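Prendale Community Wellbeing Program
Progress report to the Wiegand Foundation
Reporting period: February to June
Prepared by Wendelin Kaufmann, Program Manager

This report covers the second stage of the Gentle Movement and Breathing project, delivered in Prendale and Pristby under the current funding agreement. It should be read with the budget statement lodged separately.

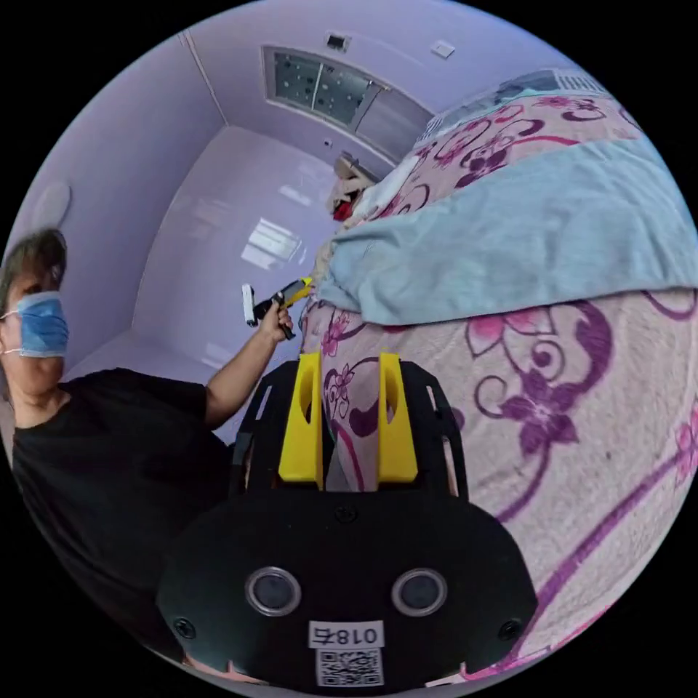
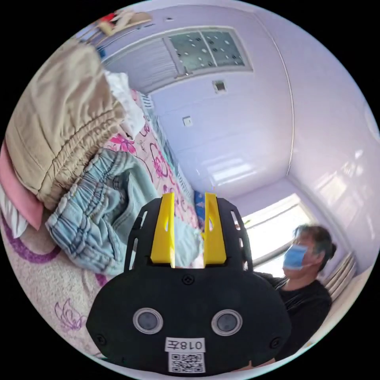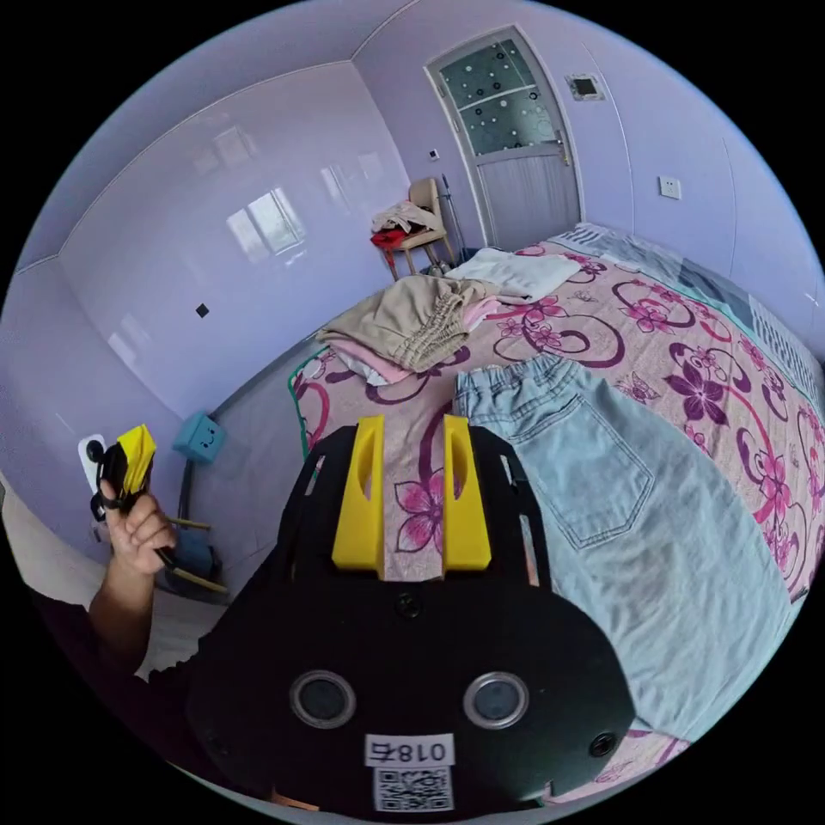
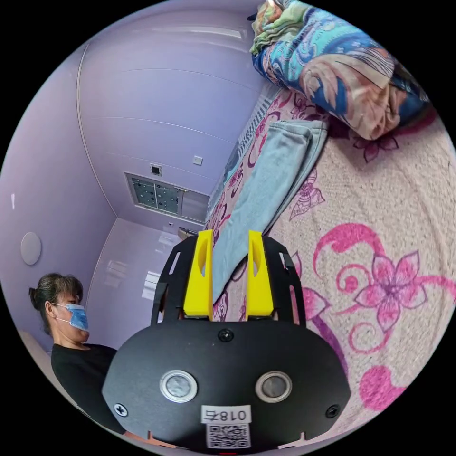 Can a participant join partway through a term?

New participants are accepted up to the fourth week of each term. After that, their names are placed on the list for the following term, and they are sent the home practice booklet in the meantime.

1. Enrolment and attendance

The project enrolled 168 participants during the period, against a target of 150 set out in the agreement. Of these, 68 attended in Pristby, where classes were offered for the first time. Attendance in Prendale remained steady through autumn and fell during the first cold weeks of June, particularly at the early class. The 7:30 a.m. session has been moved to 10 a.m. for the remainder of winter.

Participants are asked to complete a short health questionnaire at enrolment. Lower back stiffness and poor sleep were the complaints most often recorded. Those with a heart condition, recent surgery or uncontrolled blood pressure were asked to obtain written clearance from their general practitioner before the first class, and 11 participants deferred their start while this was arranged.

2. Program delivery

Each class runs for an hour and follows the sequence developed in stage one: seated breathing, standing postures with chair support, floor postures for those who are able, and a closing period of rest. The lead instructor, Minoru Miyazaki, revised the floor section in March after feedback that the change from standing to lying down was too quick. Participants now spend several minutes kneeling or seated before moving to the mat -- a small alteration, but one that was well received at both sites.

The Drullano method of paced breathing, which the Foundation asked us to trial, was introduced in the second half of the term. It was taught at a slower count than the manual recommends. Some participants reported light-headedness at the recommended count, and instructors were directed to let people return to ordinary breathing whenever they wished. No incident requiring first aid was recorded.

3. Home practice

The home practice booklet was reprinted in larger type. Participants were encouraged to practise on three mornings a week and to keep a simple diary. Only 37 completed diaries were returned, which is not sufficient to support conclusions about sleep or mobility. The diary will be shortened to a single page for next term, and instructors will set aside time in class to fill it in.

4. Matters for the Foundation's attention

The Pristby hall has no heating in its side room, and floor work there has been uncomfortable since May. We have obtained a quotation for two portable heaters and seek approval to meet the cost from the unspent travel allocation.

Instructor cover also remains thin. When Mr Miyazaki was on leave in April, two Pristby classes were cancelled. A second instructor has since begun supervised teaching and is expected to take classes independently from August.

5. Next period

Classes resume at both sites in July. We propose to add one chair-based class in Prendale for participants who do not wish to do floor work, and to repeat the enrolment questionnaire at the end of term so that the two sets of answers can be compared. A revised timetable will be forwarded to the Foundation once the hall bookings have been confirmed.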